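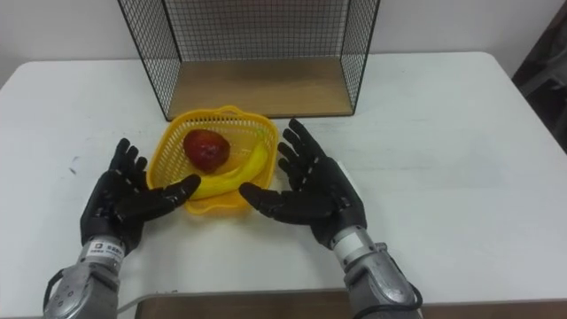

Is it going to squash my bananas? A reader going by Plusex left that under my first post on the Skallano two-hand kit, and I've had so many variations on it since then that I finally gave in and made this page. Short answer: mine get through fine on the soft grip setting, and I wouldn't go near a ripe pear on the hard one.

I rent my kit from Prarora and pay for it myself. No discount, no free parts, though I wouldn't say no to free parts!

## The basics

**What do you get in the box?**

Two arms, two black five-fingered hands, cables, the control box, a bag of bolts I still haven't needed, and a login for the task software. You don't get a table. You don't get anything to pick up, either, so raid your kitchen.

**What do you use it for?**

Tidying and carrying jobs, mostly. My favorite is the fruit basket one: both hands come in from the sides, take hold of a little yellow plastic basket, and lift it onto a wire shelf with a wooden floor. It sounds like nothing until you try to get two hands to agree on how high "up" is.

**Why two hands? Wouldn't one gripper be cheaper?**

Oh, much cheaper. If all you want is to move blocks from one spot to another, get a single arm and spend the difference on something fun. I wanted two because so much household stuff is made to be held from both sides (baskets, trays, mixing bowls, laundry tubs), and one hand tips them.

**How long did setup take?**

4 hours for me, and one of those went to a cable I'd plugged in backward. The guide says to mount the arms before you run the cables. Do it in that order. I didn't, and I got to do it twice.

## Money stuff

**What does it cost?**

My rental is 200 dollars a month on the hobby plan, with a 60 dollar fee for shipping it back when you're done. Schools get a different price and I don't know what it is, so please ask Prarora and not me.

**Can I cancel early?**

Yep, with 7 days' notice. Write to them before the next billing date or you'll pay for another month. Somebody emailed me in February very upset about this, and I do feel for them, but it's on the first page of the agreement.

**Is there a deposit?**

There was on mine. They put a hold on my card and it dropped off once they'd checked me in as a customer.

## Using it

**Do I need to know how to code?**

Not for the starter tasks. You choose one from the menu, set your speed and your grip, and press start. When you want to change the order of things or add a step, you'll be editing a settings file, and that's where I lost an entire evening to one missing comma. If you've ever fiddled with a spreadsheet formula you can probably handle it.

**What are the grip settings like?**

You get soft, medium and hard. I leave it on soft for anything that lives in a kitchen. Medium is good for boxes and heavier tubs. I've used hard once, on a rolled-up towel, and that was plenty for me.

**Does it matter what kind of basket I use?**

More than I expected! Light plastic with holes in the sides has worked best for me, and a bit of a lip around the top helps too. Tall baskets are harder because the fingers end up too low and the whole thing wants to lean back. I'd also keep the load low and spread out. An apple and a banana make a nice practice load: one rolls, one doesn't, and you find out quickly if your lift is crooked.

**How much table do I need?**

Enough that you can put the basket, the shelf and both hands in reach without anything touching. I like a plain, pale table with nothing else on it. When I leave mugs and mail lying around I get more failed lifts, and then I get cross, and then it's bedtime.

**Is it noisy?**

There's a whir when the arms move and a little click from the fingers. I can have the radio on and follow it. My apartment neighbors haven't complained, but I don't run it after 9 p.m. anyway.

**What happens when it drops something?**

It stops and waits for you to clear the error. Hit pause on the control box before you reach in, every single time, even if it looks like it's done moving.

## Odds and ends

**Will the Geerts stand fit it?**

The wide one does. The narrow one puts the arms too close together and they bump at the wrists on anything smaller than a tray. I own the narrow one. It's holding a fern now.

**Would you rent it again?**

I would, and I've already renewed. I'd like a better manual and longer cables, and I'd love a task menu that remembers where I left off.

**Can you post your settings for the basket lift?**

Soft grip, slowest speed, pause on after each step. Start there and speed it up once you've had a few clean lifts in a row. I'm still on the second-slowest.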